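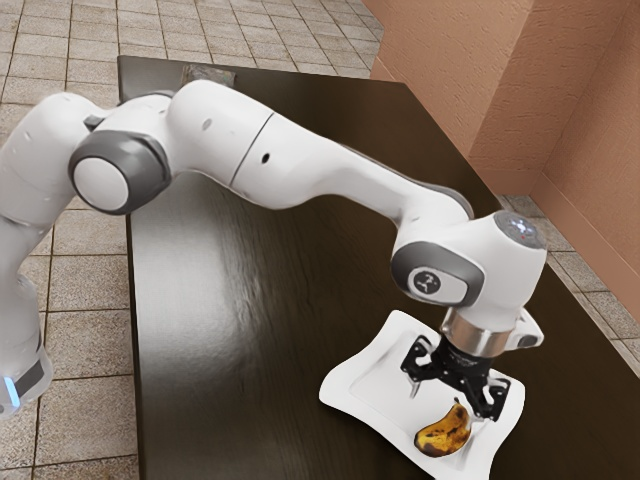
Can a robot arm clear a table by itself yet?

One arm with a two-finger gripper can handle a short list of known items on a known table, with an operator within reach of the stop control. Clearing an arbitrary table after a meal is outside the range of the Stinon table routine and of this guide.

Section 4. Setting up a pick from a plate

4.1 Scope

This section covers simulated and physical setup of a single pick of soft fruit with Cimard control software. Complete the simulated setup first. A routine that has not completed 30 consecutive simulated picks should not be loaded on a physical arm.

4.2 Preparing the task

1. Open the Stinon project and select Table, Single Item.
2. Load the table model and confirm its height against the base of the arm.
3. Place the plate inside the reach limit shown in the layout view. The rim must not cross the limit line.
4. Place the item on the plate. For a banana, record the direction of the stem.
5. Set the approach height to 12 cm above the plate.
6. Save the layout before running any motion.

Note: A plate with a raised or wavy edge leaves less room for the fingers than a flat one. Enter the height of the highest point of the rim.

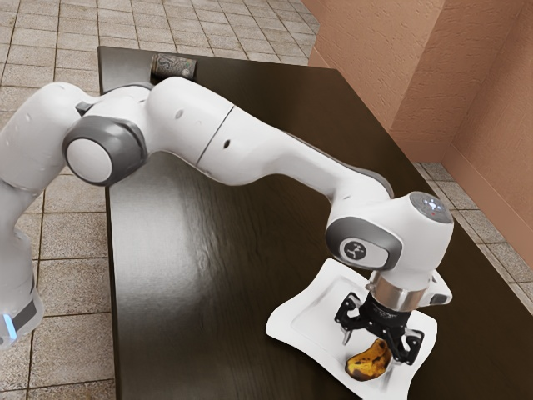
7. Run the approach at low speed and stop at the hover point.
8. Check that both fingers will clear the rim on the way down. If either will not, rotate the wrist and repeat step 7.
9. Run the full pick and log the result as Held, Slipped or Missed.

CAUTION: Do not raise the grip force to correct a slip. Check finger alignment first. Excess force splits ripe fruit and can tip the plate.

4.3 Wrist view check

Open the wrist view and wait 2 seconds for exposure to settle. The item outline should follow the peel and exclude its shadow.

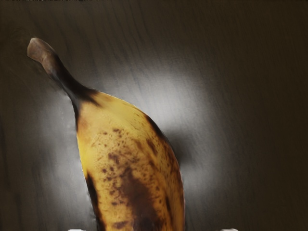

If the outline breaks up over dark patches, lower the contrast threshold one step and refresh. Glare on a polished tabletop produces a similar fault. Change the light angle before changing any other value.

4.4 Known limits

In the Bovadmont trial set of 600 simulated picks, most misses came from items lying close to the rim. Stacked plates, cutlery and liquids are not supported. Wiping requires the McKinnon tool kit and is covered in Section 7.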